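Search this site Enter keywords Go

Orkico two-finger gripper and simulation package: review after a grasp fault

Posted 5/20/24

The Orkico package consists of a parallel two-finger gripper, a wrist adapter, a controller and a simulation license with a set of kitchen scenes. We bought it through Coltel for pick-and-place development at our Botholm site. This review covers the hardware briefly and the simulation side at length, and most of that length goes to one fault that took 6 working days to close.

Hardware

The gripper is well made. The finger mounts are keyed, so fingers can't be fitted backwards. Backlash at the fingertip was low enough that we stopped measuring it. The connector on the wrist adapter faces the arm and needs a right-angle plug, not included. The controller runs quietly and logs to a plain text file, a point in its favor given what follows.

Force limiting works as the manual states, with one omission. The limit applies only while the fingers are closing under a grasp command. If the fingers are closed by a position command, the limit is ignored and the controller will drive to the requested width at whatever current it needs. The manual gives the two commands adjacent entries in the same table and does not mention the difference.

The fault

Our test was a soda can on its side, to be grasped from above and placed in a drawer. We ran 300 trials in simulation before touching hardware. Results were good enough to move on. On the physical arm, the first five trials went as expected. On the sixth, the gripper closed well past the width of the can, crushed it, and kept holding current until the operator hit the stop. The can split at the seam. No one was hurt. One fingertip pad was torn and the motor reported over-temperature.

The log showed the sequence clearly. The grasp command timed out before contact was confirmed. The planner's fallback was a position command to a nominal closed width. With no force limit active, the fingers did what they were told.

The simulation had shown none of this. The can in the supplied scenes is a rigid body. When the same fallback fired in simulation, the fingers met a surface that could not deform, stopped, and the trial was scored as a successful grasp. We went back through the saved runs and found the fallback had fired many times. Every one of those was marked as a pass.

Reproducing it

Agbayani, the integrator we use for arm work, suggested shortening the contact timeout to force the fallback on every attempt. With that change the fault appears on demand. We used the supplied countertop scene and left the other objects in place, on the theory that a cluttered counter would also exercise the collision checker. We then added a check that fails any trial in which commanded width is smaller than the object.

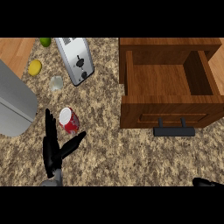
Countertop scene, overhead view. Gripper open, soda can on its side, drawer open.

Rendering is clean and the shadows are usable. Object geometry is adequate for approach planning. Contact modeling is the weak part, and the settings page offers little help: friction can be changed per object, but stiffness cannot. Orkico support confirmed this and said deformable objects are planned. They gave no date.

Workarounds

We made 2 changes. The fallback position command was removed from the planner; a timeout now opens the fingers and retracts. A current ceiling was also set at the controller, below the grasp limit, and applies to both command types. The setting is in the service menu, and it resets to the default after a firmware update. Check it after every update.

With both changes in place the split-can fault has not come back. Cycle time is slightly longer when a retry is needed.

Assessment

The gripper is worth the price for light objects, provided the current ceiling is set before first use. The simulation license is useful for reach, clearance and camera placement. It should not be used as evidence that a grasp is safe on anything that can be crushed. Orkico should correct the command table in the manual, and the trial scorer should report which command closed the fingers.

Rating: hardware 5 out of 6, simulation 2 out of 6.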